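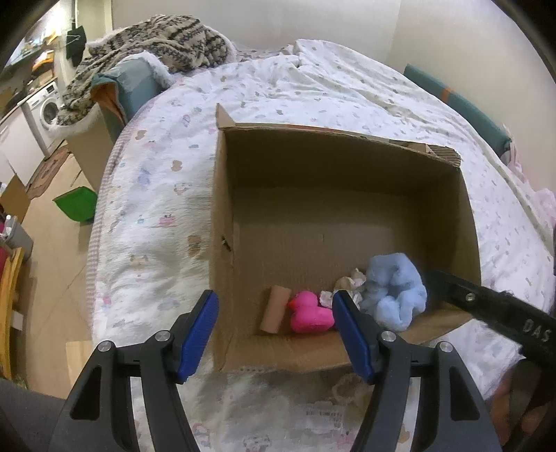 What was wrong with the Maeng gripper in March?
The finger pads were coming off their seats while the fingers closed, and the fault was in our assembly instructions.

Fedir Zakharchenko reported it first. He was working on box picking at home for the Drurkow project, and one pad turned a little each time he squeezed against cardboard. He stopped, wrote to us the same evening and sent the tool back. We thank him for this, as a pad that turns can also catch the skin of a fingertip.

Rostyslav Romaniuk then opened all nine tools we had in the workshop at Drekell. In four of them the pad screws were less tight than they should be. Our printed sheet gave the tightening value for the old fingers, and it was never changed when the new ones arrived. Soft things such as plush cloth did not show the problem. Stiff box walls did.

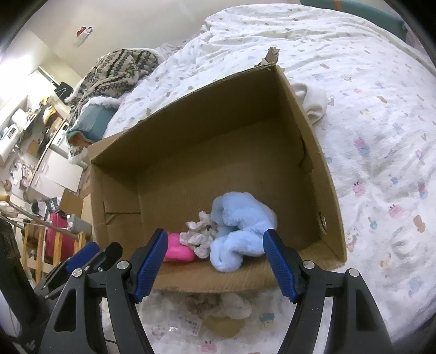

Gripper with both blue pads over a box of soft items.

If you have a Maeng at home, please do the following before your next session. Open the jaws fully, keep your other hand away from them, and try to turn each pad with a dry cloth. If it moves, do not tighten it yourself. Put the tool in its case and write to the Famero desk. The repair takes about 8 days with the post.

The corrected sheet is version 4. Please throw away the older ones.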